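Inicio Quiénes somos Qué recogemos Tarifas Contacto

Sobre Domamwood

Domamwood es un taller de clasificación, doblado y reparto de ropa. Trabajamos con prendas que llegan de residencias, albergues y particulares, y las devolvemos dobladas y ordenadas por talla para que se puedan usar el mismo día. Somos un equipo de siete personas y lo dirige Tiruwork Feyisa, que abrió el taller tras varios años en la lavandería de un hospital comarcal.

Empezamos en un local de la calle Skirkley que compartíamos con una imprenta. Teníamos una mesa, un armario y un carrito. Cuando la imprenta amplió su maquinaria nos trasladamos a Nyanda, donde seguimos. El primer año completo allí pasaron por nuestras manos 3.002 prendas, según el cuaderno de entradas que todavía llevamos a mano.

Cómo trabajamos

La ropa entra lavada. No tenemos lavadoras propias y no aceptamos bolsas sin lavar. Al llegar, cada bolsa se abre, se aparta lo que está roto y lo demás pasa a doblado. Doblamos siempre sobre una superficie lisa y despejada, y cada prenda se extiende entera antes de hacer el primer pliegue. Las telas finas son las que más tiempo se llevan: las mangas se enrollan sobre sí mismas, los puños se quedan vueltos hacia dentro y, si no se estiran al principio, la arruga queda marcada en el centro.

Las prendas azules de tejido ligero son una parte importante de lo que doblamos. Las hay de muchas procedencias y tallas, y las tratamos todas igual: extender, alisar con la palma de la mano, llevar las mangas hacia atrás y cerrar en tercios.

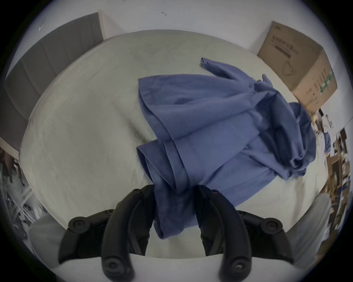
¿Se puede doblar una prenda fina sin plancharla antes?

En la mayoría de los casos basta con alisarla bien a mano y dejarla doblada bajo un poco de peso durante la noche. Solo recomendamos plancha para camisas de vestir y para algodón que haya pasado mucho tiempo en el fondo de una bolsa. Nosotros no planchamos, pero podemos separar esas prendas y entregarlas aparte si se pide al hacer el encargo.

Doblado y ropa de cama

Además de la ropa de vestir preparamos juegos de cama. El juego básico lleva sábana bajera, encimera y funda de almohada, todo atado con una cinta de algodón y con la medida escrita en una etiqueta de papel. Las bajeras ajustables se doblan metiendo una esquina dentro de otra. Es lo primero que enseñamos a quien entra a trabajar, y suele costar una mañana.

También damos talleres de doblado y orden del dormitorio. Duran tres horas y los grupos son pequeños. Se practica con camisas, pantalones, toallas y sábanas, y al final cada asistente hace una cama completa. No hace falta traer nada. El taller de abril es el que antes se llena, así que conviene apuntarse con tiempo.

Cajas y almacenaje

Para el transporte usamos cajas de cartón reutilizadas. Nos sirven las de casi cualquier producto siempre que estén limpias, secas y con el fondo entero. Las grandes van bien para mantas y ropa de cama - las llenamos hasta poco más de la mitad, porque una caja llena de sábanas pesa más de lo que parece - y las medianas las reservamos para camisas y pantalones. Las impresiones originales del cartón no se tapan. Nuestra etiqueta se pega en la tapa, con el contenido y la talla.

Si una caja tiene que esperar en el suelo, la dejamos junto a la pared y con el paso libre hasta las camas. Los colchones se cubren con una sábana mientras se trabaja cerca de ellos.

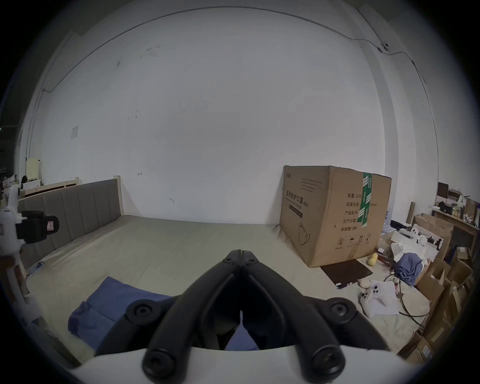

La capacidad del almacén es de 70 cajas. Cuando se llega a ese número dejamos de aceptar entregas hasta que sale el siguiente reparto, y lo avisamos en la puerta y por teléfono. Preferimos que se nos llame antes de venir con más de dos bolsas.

Con quién colaboramos

La mayor parte de los juegos de cama va a Vultside, una casa de acogida temporal que renueva habitaciones con frecuencia. Ellos nos mandan la lista de tallas y medidas y nosotros preparamos los lotes. La ropa que no se puede repartir por estar rota se corta para trapos y la recogen dos talleres mecánicos del barrio.

Los particulares pueden encargar doblado por bolsa. El precio incluye clasificación, doblado y etiqueta, y la recogida a domicilio se paga aparte. Las tarifas vigentes están en su apartado de la web.

Página revisada el 28/5/22.

Inicio Aviso legal Contacto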